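4.2 Anthem rituals and fan attention at home matches

What pleased us most in the Atville material was how much happens in the two minutes before kickoff. We had expected the anthem to be a pause in the day, a stretch when fans stood still and waited. Our field notes say otherwise! People hushed their children, took off caps, looked along the row to see who was standing, and then — often before the last line was over — began to cheer.

The two clubs handled the ceremony in very different ways. Undgate plays a recording over the loudspeakers while the players are still lining up. Gerlach brings in a live singer and keeps the teams in the tunnel until the singer is at the microphone. We coded 15 matches from the season that opened in September, and collected 1702 short survey replies from fans at the gates. Replies from Gerlach were longer and warmer, and many named a singer from a past season. Undgate fans wrote more about the players, above all about who sang along and who looked at the ground.

Hortensia Nina's earlier study of Grurkum supporters found that fans who disagreed about player protest still agreed on how they themselves should behave in the stands. Our replies point the same way, and we find this a wonderfully rich result. A fan could defend a player's right to kneel and, in the next sentence, scold a neighbor for talking through the second verse.

Figure 4. Short-sleeved shirt in pale green, partly folded.
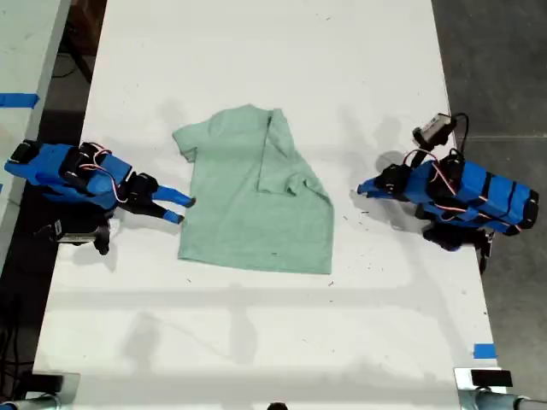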